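Larus > Reports > Grippers > Simulated trials

4.2 Wrist camera view

Both controllers, Kodarden and Song, were run in simulation with the same two-finger gripper and the same wrist camera. Each was given 500 reaches. Figure 3 gives two views from the camera. In the first, the open fingers stand either side of a flat black box, with a marbled surface behind.

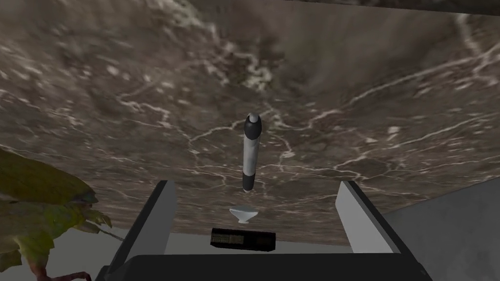 4.3 Views without a target

Song dropped 61 reaches and Kodarden 20. We logged a drop when the controller stopped before closing the fingers. A wall behind the gripper, as in the second view with its paintings, gives the controller little to judge depth by.

Figure 3. Wrist camera views, fingers open.

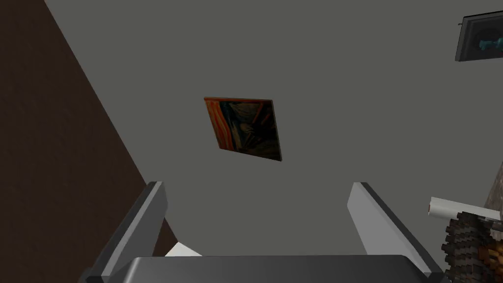
Hazel Okafor, commenting on the draft, asked for 2,000 reaches per controller before the two are ranked, and would keep the camera angle fixed throughout.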